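Recording demonstrations with hand-held grippers: notes for new club members

Hovside Robotics Club, student project pages

Read this before your first recording slot. It covers the two-gripper kit and the bathroom task.

Setting up

Charge everything the night before. Put the marker cube on square and press it down until it stops. A cube that sits at an angle ruins the tracking, and you won't find out until you load the files. Wipe the camera lens with a dry cloth. Open and close the fingers a few times with the trigger to check they move freely.

Stand with your partner and compare grippers before you start. Both cubes should be facing the same way relative to the handle.
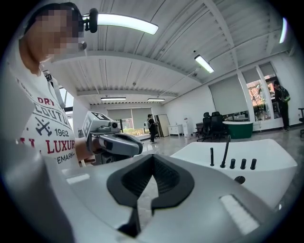 Yatziri Arellano would add that you should check the free space on the card as well, as she lost a whole afternoon's takes at number 50 when hers filled up. We now clear cards at the start of every slot.

Recording a take

1. Start with both grippers still and open. Hold for a slow breath.
2. Say the task name out loud, then begin.
3. Move at half your normal speed. Keep your sleeves away from the cubes.
4. Pick up the cloth by a corner, wipe along the tub, and put it back down inside.
5. Hold still again and stop the recording.

Cables need watching when you work at the tub. Keep them behind you or to one side, and don't step back without looking.
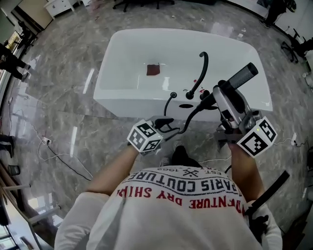

If you drop the cloth, stop and mark the take as failed. Don't delete it. Failed takes go in their own folder, and Tomoyo Maruyama's group uses them for the Skimach entry in May.

Aim for 68 good takes per slot. The Skimach rules ask for 303 in total, so start early. Name each file with your initials and the take number, then copy it to the club drive before you leave.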